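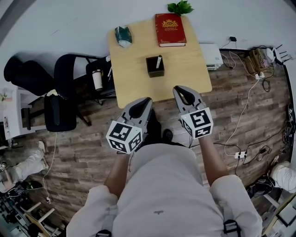 The table by the wall, with the red book, the pen holder and the green and white packet.

Small Tables, page 5: the side room

Sturkus is a study space on the second floor of an old office building, and these pages show the tables people use in it. Kiran Kaushik started the series in February, and Yaryna Kostiuk writes the notes. The larger rooms are on the earlier pages. The side room came last, after the shelves had been moved out to the hall.

The room is used for reading in the morning and for general desk work after that. The rule on the door is that the table stays against the wall and anything left on it should fit at the back. The red book usually stays here. It is a hardcover with gold corner ornaments and a gold emblem on the front, and it is too heavy to carry home. Kiran bought it at the Pidov book fair for 220, after the seller had first asked for 1000.

The pen holder is small, square and black, and the white marker in it is for the sign-up sheet in the hall. Please put it back when you are done. Refills come from Sollamik and are kept at the front desk.

The power strip on the floor is the one to use for chargers. The wall outlets are taken up by the network equipment, and the cables along the base of the wall should be left as they are. If the connection drops, tell the front desk before unplugging anything.

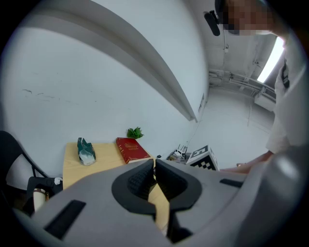

Red book at the back of the table, green leaves behind it, black chair at the left.

The table has a light wooden top with a pale grain. It came from Jalali, a furniture shop that has since closed, and we paid 18 for it at the clearance sale. The top was sanded once and has been left alone after that. Wipe it with a dry cloth only.

The chair is one of the black ones with a curved backrest and a thin metal frame. The others of the same kind are in the reading room, on page 3.

Next page: the hall shelves.
Back to all rooms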